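The shop that mends things

I'd walked past the repair shop in Villstead for years before I ever went in. It sits between a chemist and a place that sells curtains, and the window is so full of radios that you can't tell whether it's open (it usually is, just push the door hard).

My excuse was a toaster. It was my mum's, it had stopped staying down, and I couldn't bring myself to bin it. Concetta Dal Bello took it off me, turned it over twice and told me to come back after lunch. She charged me less than I'd spent on the bus and a sandwich!

So of course I started taking her everything. A lamp, a hairdryer, a clock that had been wrong since my wedding. She's been at that bench for 22 years and she still gets cross about glue. Screws she loves. Glue, she says, is what people use when they don't want you coming back in.

Her business partner, Ademir Moura, does the computers. He came over from the Fudham branch when it shut one February, and he brought a kettle, a stool and more than 400 odd screws in jam jars, which he will sort for you while you talk. I like him enormously. He quoted me 45 pounds to sort out my old desktop, and then talked me through the whole job as if I might fancy doing the next one myself.
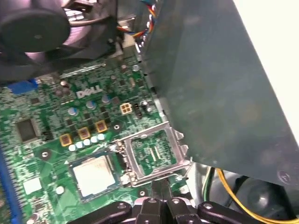
Villstead Life | Issue 45 | Page 22

I don't fancy it, to be fair. I had no idea that the processor was a little square thing you could lift out of its socket, or that Dell put its name on the board inside where hardly anyone looks. But I did go home and mend a drawer, and I was unbearable about it all weekend. My husband has asked me to leave the dishwasher alone. Concetta says to bring it in if it'll fit through the door.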